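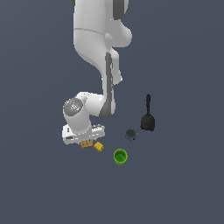
White on slate blue, the pairing I keep coming back to.

How to pick a wall color you won't hate by January

I've painted my living room 3 times, so learn from me! The last round was a slate blue from Lirnlow, and I still like it at 10 at night, when most blues go gloomy on me.

Step 1. Live with swatches
Tape up big ones (I do 21 inches square) and leave them alone for a week. Look at them over breakfast, then again with the lamps on. A gray-blue can go purple on you, so check it next to the stuff you own, tans and yellows especially.
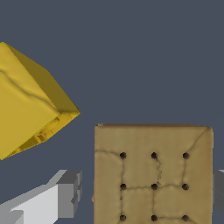
Step 2. Add one loud thing
Muted walls can take a bright accent. Mine is green, a lamp I dragged home from a yard sale in Rernton, and I tried it in every corner before I bought a single can of paint.

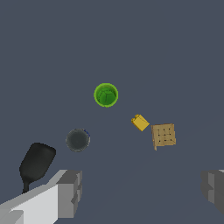
Then do your math. Measure the walls, skip the windows, and buy a bit extra, in one batch if the store has it. My downstairs came to around 892 square feet with two coats, and I ran short behind the bookcase (still haven't fixed it).

Step 3. Leave the trim for last
I use a semi-gloss white and a cheap angled brush. 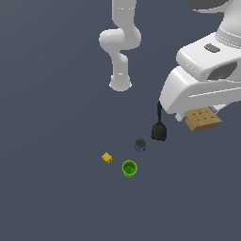 Ebuka Okeke wrote in to say he does his trim first, lets it cure, then tapes it off and rolls the walls. I may try that in the hallway.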